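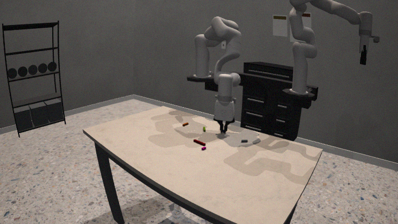
pale top, gray walls, dark legs. table mood

ok so I've been hunting for a kitchen table for 13 weeks and I have opinions now. thread!

first one I loved was from Nijs. $500, and they wanted more to get it up two flights of stairs. I said I'd think about it and then thought about it for a month. it sold. of course it sold

then Urmas told me to try the secondhand place out in Nuddale, so I drove over one morning in October with a tape measure and a bag of donuts. eleven dining sets and every single one seats eight!! I live alone!!
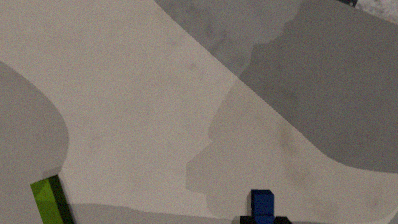 speckles and shadows

by the way, measure your doorway before you measure the room. mine is narrower than I thought and that knocked out half my list

Marjan says go round, you fit one more chair in. she's right, but my wall is straight and I like pushing the table up against it – more floor for the dog

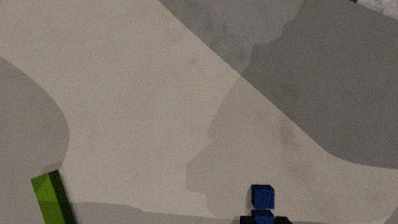
anyway, I found one on Homis last night. $315, legs come off, pickup only. seller wrote back in 2 minutes and sounds normal. I'm borrowing my brother's truck after work tomorrow – if anyone near Wosedell has spare moving blankets please text me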